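Tutum Study Desk for Schools and Colleges

Supervised homework support, reading practice and revision planning in a single licence

Supplied by Matić Learning Services

Overview

Tutum Study Desk is an online homework and revision service for secondary schools, sixth form colleges and public libraries. It gives each learner a personal study area, a weekly planner and access to a staffed help desk during the late afternoon and evening. The service is licensed by the institution and there is no charge to learners or their families.

The service is intended for learners aged 11 to 18. Adult learners who are working towards a first qualification in English or mathematics may be included under the same licence at the discretion of the institution.

What the licence includes

Each licence provides the Study Desk itself, the Reading Shelf, the Revision Planner and the staff area. Modules are not sold separately. Institutions that do not wish to use a module may hide it from learners in the staff area, and may restore it at any point in the licence year.

Help desk

The help desk is open from 3.30 pm to 9 pm in term time. Learners submit a question in writing, with a copy of the task if they have one, and are placed in a queue by subject. Tutors will explain a method, check working and suggest further practice. They will not complete assessed work, and any request that appears to relate to coursework under examination conditions is returned to the learner with a note to that effect. A copy of the note is placed in the staff area.

Sessions last up to 20 minutes. A learner who needs more time may rejoin the queue, and the notes from the earlier session are passed to the next tutor so that the explanation does not have to begin again.

Subjects covered at all levels are English, mathematics, biology, chemistry, physics, history and geography. French, Spanish and German are covered to age 16. Requests for other subjects are accepted through the question form and are answered in writing, normally by the end of the following school day.

Reading Shelf

The Reading Shelf holds 1,716 short texts, graded by difficulty and sorted by subject. Each text is accompanied by a word list and a set of comprehension tasks. Of these texts, 438 are also available as audio recordings, read at a steady pace and with the option to pause after each paragraph.

Staff may assign texts to a class, a group or an individual learner. Learners may also choose freely from the shelf, and their choices are recorded separately from assigned work. The reading time shown beside each text is calculated for a learner reading comfortably at the grade concerned and may be hidden where it is felt to be unhelpful.

Revision Planner

The planner divides a subject into topics and sets these against the weeks remaining before an examination. Learners enter the hours they have available, including any commitments at home or at work, and the planner proposes a timetable. The timetable may be changed freely. Missed sessions are moved forward and are not marked in red or reported as failures — a change made at the request of schools after the first year of the service.

Printed copies of the timetable can be produced on a single side of A4.

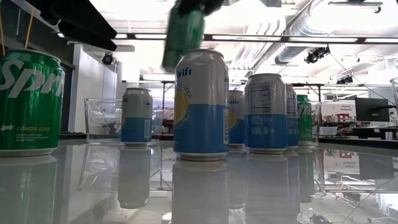 Reading time: 5 minutes

Staff area

Form tutors, subject teachers and librarians may each be given access at a level set by the institution. The staff area shows which tasks have been attempted, which topics have led to repeated questions and how much use is being made of the help desk. Full session notes can be read only by staff who have been given permission to do so.

Reports may be saved as a spreadsheet or as a printed summary suitable for parents' evenings. The printed summary is available in plain language and in large print.

Safeguarding and privacy

All help desk tutors are subject to enhanced background checks before they begin work, and these are renewed at regular intervals. Sessions are conducted in writing, and no video or voice contact takes place between tutor and learner. Learners are identified to tutors by first name and year group only.

Where a learner writes something that gives cause for concern, the tutor refers it at once to the duty supervisor, who contacts the named person at the institution by telephone. Institutions must supply a daytime and an evening contact number before learner accounts can be opened.

Session notes are kept until the end of the licence year and are then deleted, unless the institution has asked in writing for a longer period. Data is not sold or used for advertising.

Technical requirements

The Study Desk runs in any current web browser and requires no installation. It may be used on a desktop computer, a tablet or a mobile telephone, although a larger screen is recommended for mathematics, where learners may wish to use the drawing board. Institutions that filter web access should add the addresses listed in the welcome letter to their permitted list before accounts are issued.

Accounts may be created by hand, by spreadsheet upload or through Tarnasport, our sign-in service, which allows learners to use the same user name and password across all Matić products. Institutions already using Tarnasport for the Hiklow library catalogue do not need to create new accounts. Existing year groups will be carried over, and staff are asked to check that leavers have been removed.

Accessibility

Text size, line spacing and background colour can be changed by the learner, and the settings are kept from one session to the next. All modules can be operated by keyboard alone. Word lists are compatible with the common screen readers. The drawing board is not yet fully accessible to screen reader users, and tutors will provide a written description of any diagram on request.

Licence bands

Licences run for twelve months from August. The standard licence covers a single institution with up to 2,000 learners on roll. Larger institutions, groups of schools and library authorities are invited to ask for a written quotation. Small schools may apply to share a licence with a neighbouring school, provided that one of the two acts as the lead contact for safeguarding purposes.

Licences beginning part of the way through the year are charged in proportion to the number of full months remaining.

Training and support

An introductory session for staff is included in the first year and is held online. Recorded guidance on each module is available in the staff area throughout the licence. Technical enquiries are answered between 8 am and 5 pm in term time, and between 10 am and 3 pm during school holidays.

How to order

Orders should be placed on the institution's own purchase order form, quoting the product name and the number of learners on roll. A trial covering one year group may be requested before an order is made. Trial accounts have full use of the Reading Shelf and the Revision Planner — help desk access is added once the safeguarding contacts have been confirmed.

Related products

Hiklow library catalogue
Tarnasport sign-in service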